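Subject: Re: [stores-l] Reorder points after the Cundix import
Date: 9/29/20

> We moved the Gradport stores over to Cundix in February and the reorder
> points came across as plain numbers with no unit. Half our fixings are
> bought by the box and issued singly. Is anyone converting these by hand,
> or is there a setting I have missed?

There is a setting, but it won't repair records you have already imported. Under Item Defaults, "Stock unit" has to be filled in before the import runs. If it is blank, Cundix takes the purchase unit and applies it to everything, reorder point included. A part with a reorder point of 500 singles then reads as 500 boxes, and the next overnight run raises an order to match.

What we did at Roseck:

1. Turned off automatic ordering.
2. Exported the item table with purchase unit, issue unit and pack size.
3. Divided the reorder point by pack size wherever the two units differed, rounding up.
4. Re-imported in batches of 300. Larger batches timed out on our server.

Check the bin field as well. Ours was cut to 8 characters, so bins with a longer code merged into one location.

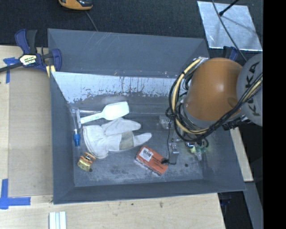

*Grey metal bin on the pale wooden work surfaces, KUKA arm over the right side.*

Leemans parts need separate treatment. Their catalogue file gives pack size as text ("10 per ctn"), and Cundix reads that as zero. Step 3 then fails with a divide error and skips the row without logging it – compare row counts before and after.

I have not tried any of this on the hosted version. If your export has no pack size column, add it in the report layout first, as it is hidden by default.

Stores, Roseck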